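Equipment planning for data collection — session 6 notes
Automation Projects, spring block
Notes: Unnur Lund. Revised 20 May 2022

Picking up where we stopped last time, the budget sheet for the Kirnis assignment. Several of you asked why the first version got sent back with so much red on it. Mostly it was the same problem over and over: the sheet listed devices and left out the work. So we start with the work today and get to prices after the break.

1. What are you buying for?

Write one sentence before you open a single catalog. Who does which task, in which kind of room, how many hours a week. If you can't fill in the room, stop and go look at the room.

Kirnis brief again for those who missed it: household chores recorded with hand-held grippers, one operator per station, bathrooms and kitchens first. The recordings go to training a policy for an arm that gets bought later. The arm is NOT in this budget. Four of the drafts had it in there. Take it out, it has its own line next year and its own approval.

Things that belong in the one sentence:
room type and floor
the objects handled
one hand or two
hours of recording per week
who carries the stuff in and out

2. Unit cost vs. station cost

A station is everything one operator needs to work a full session without borrowing. Price the station, then multiply. Don't price the gripper and multiply, that's how Sisitz ended up with a cabinet of grippers and two chargers.

For a two-handed station, at minimum:
gripper, left
gripper, right
marker cubes and spare printed faces
head camera and mount
storage cards or a recorder
charging, cables, power strip
spare fingertips
cleaning supplies
case or bin for transport

Spare faces are cheap and people forget them. A scratched or peeling marker means bad tracking and you find out after the session, when the operator has gone home. Budget a full set per station plus one set on the shelf.

Left and right are separate line items. Yes even if the vendor sells a pair. You will be replacing them one at a time.

3. The room costs money too

Bathroom work looks cheap on paper because the room is already there. Then look at how much floor is left for the operator once the fixtures and the gear are all in. Reach, foot space, where the cables go.

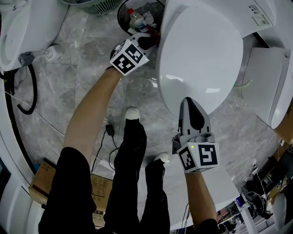
Fig. 1. Two-handed gripper work at a toilet. Markers on both wrist cubes, cables and a power adapter on the tile.

Points from the discussion in class:

Floor space. Allow for where the feet go as well as the hands. Operator leans over the fixture, one foot ahead of the other, and anything stored on the floor is competing for that spot. Put wall hooks or a narrow rolling cart in the budget. Small money.

Power. Ziad Geagea asked whether cable covers count as equipment or facilities. For this course, equipment. In a bathroom you also need somebody qualified to look at the outlets before you plan to run anything there, put that down as a service line with a quote and not as zero.

Glossy surfaces. Lids and tile throw reflections from overhead lights. You may need diffusers or just different bulbs. Test before buying lights. A borrowed lamp and ten minutes is a fine test.

Bins, baskets, bottles. Props are consumables. If the task includes trash somebody has to supply the trash, and replace it. Same for tissue, cleaner, wipes.

4. Worked numbers (Vídalín case)

Vídalín planned 12 stations and cut to 6 after the first review. Reason was not the gripper price, it was operators — they could staff 6. Equipment nobody is wearing records nothing.

Their station cost came out at 2,168 before tax and shipping. Use that same figure in the exercise so we can compare sheets. Then:

6 stations x 2,168 = 13,008
12 stations x 2,168 = 26,016

Difference is 13,008, obviously. Now the question for your group: what would you spend part of that difference on, if the operator count is fixed at 6? Answers I got last year that I liked: 2 complete spare stations kept packed (4,336). A second round of rooms. More paid hours for checking recordings. Answers I liked less: a nicer camera for everyone.

Do not spend all of it. Leave contingency as its own line with its own number, don't hide it inside "misc". I will look for "misc".

5. Timing

Order of purchases matters as much as the total. Suggested:

first — one complete station, used for real, in the real room
then — fix the list
then — the rest of the stations
last — spares, once you know what breaks

Histov did it backwards, bought spares in January for a gripper model they had already dropped by the time the stations arrived. The spares did not fit. Hrefna Ravn has the full timeline and will go thru it in session 8, so I'm skipping it here.

Lead times: ask for them in writing, per item. The longest one is your schedule. Printed parts you make in house have a lead time too, somebody has to run the printer and it is usually busy.

6. Wear and replacement

Fingertips and pads go first. Then cables at the connector end. Then straps and mounts. Bodies last a good while unless dropped, and on tile they do get dropped, so put a mat on the list.

Keep a log from day one. Station number, part, date, what happened. Firouzeh Golestani's template is in the shared folder, use it as is please, the columns match the budget sheet and if you rename them the totals break.

Hygiene: gloves or covers for bathroom stations, and grippers used in bathrooms don't move to kitchens. That means you can't share stations between room types. Check your station count against this!! Two groups will need to redo theirs.

7. For next time

Bring, per group, one page:
the one sentence from part 1
station list with unit prices and where each price came from
total for 6 stations, contingency shown seperately
order of purchase with lead times
one thing you took off the list and why

Quotes can be screenshots for now. Eyvindur Overgaard will sit in and play the finance office, he asks about shipping and he asks about returns, so have an answer for both.

Taxes: use the rate on the course page, not the one in the old handout. The old handout is wrong.

Questions to me before session 7, after that I am away and Hrefna is covering. Sheets handed in on paper go in the tray outside the lab.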